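28 August notes withheld from the main log until the force numbers are checked.

August 28, 2020
Hand comparison, soft objects. Self and Slamet Harahap.

Carrying on from the bench work. The aim is to decide whether we stay with the Werkow hands or go over to the Fistberg ones before the December build. The Werkow pair is on the robot now. The Fistberg pair is still on the bench, waiting for the adaptor plates from Taststead.

The object is the white pillow. The bench blocks were too kind to both sets of hands, as they don't change shape when squeezed. The pillow does, and its ends are nothing like its middle. The task is a two-handed hold from the ends, level, in front of the chest, and then a placement on the grey chair. Slamet on the teleop station, me on the stop button and writing.

Controller is the Kamath box with the March gains, left and right the same. Grip current limit at 2 A per hand. I had wanted to start lower but the fingers stall against their own springs below that.
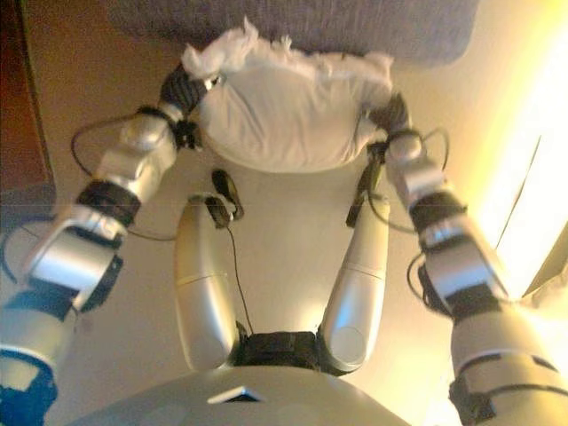 What matters in the hold is how the two arms share the squeeze. With both wrists in position mode they push against each other through the filling and neither knows about it. The commanded gap was 180 mm less than I would have guessed from the tape measure, and the controller was still asking for more. Put the right wrist into compliance and leave the left stiff, and the argument stops. Slamet found it easier to steer that way as well, though he says the right hand feels late.

Loop time on the arm bus: 97 ms worst case with both hands reporting, which is too long. Most of that is the hands. With finger reporting turned down to every fourth cycle the arms are fine. Need to ask Kamath whether the hands can go on their own bus. If the answer is no, that is a mark against the Werkow pair, as the Fistberg ones have a separate line anyway.

Release is where I have more doubts. Opening all the fingers at once gives a jump in the wrist reading. Opening the thumb first, pausing, then the rest gives a smaller one. I want this scripted so that it doesn't depend on who is driving. The arms should then back off sideways before going up. Going straight up risks taking threads with the fingers.

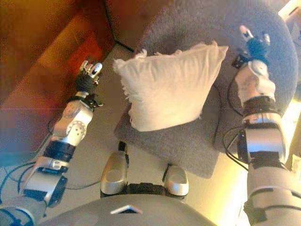
Fingertips next. The Werkow tips are smooth and hard, and I think they rely too much on the palm for anything made of cloth. Slamet wants to try silicone caps. I'd sooner see the bare Fistberg tips first, or we shall be comparing caps and learn nothing about the hands. We agreed on bare tips for both sets, caps afterwards if there is time.

Cables. The loops outside the forearms are longer than they need to be for this reach. They were cut for the overhead work. Shorten them when the hands come off for the swap, and mark the connectors left and right while we are there. I plugged them in crossed on the bench and lost an hour to it.

Head camera: when the hands are in close, the forearms take up a good part of the view, and the glare on the right side doesn't help. Exposure is on auto and should be fixed before we use the video to judge slip. Blind down, too.

Mass on the wrist: Fistberg hand plus adaptor comes out 134 g heavier per side than what we have. Within the arm's rating, but the gravity terms will need redoing, otherwise the arms will sag and we'll blame the hands.

To do
- Script the staged release (me)
- Lock camera exposure, note the value here (Slamet)
- Chase Taststead for the adaptor plates
- Email Kamath about a second bus
- Save the March gains under a new name before touching anything
- Same pillow, same chair for the Fistberg runs. Leave both where they are.

Wrist logs are on the shared drive under today's folder. The left force sensor was zeroed with the hand fitted, the right one before fitting, so the two can't be compared directly until I've taken the offset out.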